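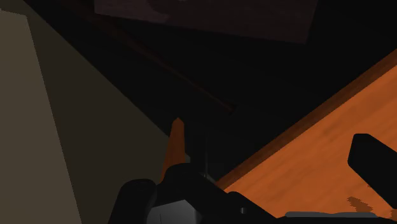
Wrist view in the simulator, gripper fingers apart at the edge of the orange table.

Lists > distberg-teleop > August > Re: recording demos with a hand controller

Search this list
Go Advanced

From: Rosimeire Bittencourt
To: distberg-teleop
Date: 19 Aug 2021
Subject: Re: recording demos with a hand controller

Hi Ehsan, and hello everybody who has been reading along quietly,

Thank you for writing all that out so carefully! I meant to answer the same evening and then my sister came to visit with the kids, so please forgive the wait. I've pasted your message in pieces below and answered as I went, and I'm afraid I went on a bit.

Ehsan Cheema wrote:
> I have 83 demos recorded in Briltuvside now, all driven by me with the
> hand controller. The policy trained on them reaches toward the table
> all right and then dithers. It goes forward a little, back a little,
> and sometimes it just hangs there until the episode times out.
> Do I simply need more? Someone at Garside told me not to bother with
> anything under 300.

I wouldn't rush off to record 300 of anything just yet. I'd look at the ones you have first, and I mean sit down with a cup of tea and play them back at normal speed from the wrist view, because that's all the policy gets. When I did this with my own first batch I was embarrassed at how often I'd stopped the arm in midair to think. You hardly notice while you're driving. You're leaning over, squinting at the big overview window, deciding which side to come in from, and the whole time the recorder is happily saving "gripper is here, do nothing." One of my demos ran to 1157 steps and a good third of that was me making up my mind. A policy that learns from that will hang in the air too, and it will look very much like yours.

So trim the pauses, or throw those demos out and drive them again. I do throw them out these days. It feels wasteful but redriving is quick once your hands know the route.

> I drive mostly from the overview camera. The wrist view is so dark
> that I can't make much out past the fingers. Does it matter which one
> I look at as long as both get recorded?

It matters a lot, in my experience! If you steer by something only you can see, the robot has no way of learning why you turned. In the wrist view at the top of this message there's a big stretch of black beyond the table edge, and what stands out in there is the little orange pointed piece with the thin gray line next to it, right behind the hump of the gripper. The bottom of the piece is hidden by the housing. Now imagine lining up on that bottom part from the overview window, with a lovely clear picture of it, and then asking the policy to do the same from the wrist. Poor thing!

What I do is put a sheet of paper over the overview window (really, with tape) and drive a few demos from the wrist alone. If I can't do the task that way I change the approach. Usually that means coming in higher and tipping the wrist sooner. I'd also turn up the lights in the scene file. Dutmont has a lighting setting in their shared scenes that you can copy over, though do keep it the same for recording and for testing or you'll be chasing a different problem next week.

> Last thing. My corrections. When I overshoot I back up and try again.
> Keep or delete?

Keep some of them, please. A clean miss followed by a calm recovery is one of the most useful things you can show it, since it will surely overshoot on its own someday and it ought to have seen a way back. The ones I delete are where I got flustered and wiggled the stick. You know the ones. If you can't say afterward what you were trying to do, out it goes.

My suggestion would be to redrive 3 starting positions first, wrist view only, no stopping, and train on just those to see if the dithering goes away. If it does, then go ahead and fill in the rest. If it doesn't, send me a couple of the recordings and I'll play them back here over the weekend, I'd enjoy it.

One more thing I nearly forgot, check that the gripper command is being saved as well as the arm motion. In July I lost two whole evenings to a button that moved the fingers on screen and wrote nothing to the file.

Warmly,
Rosimeire

Recent in distberg-teleop
Controller drift after an hour of driving
Re: Re: kinesthetic teaching, how stiff do you leave the elbow?
Briltuvside crashes on replay with two cameras
Trimming idle steps, script attached
Garside meetup, rides needed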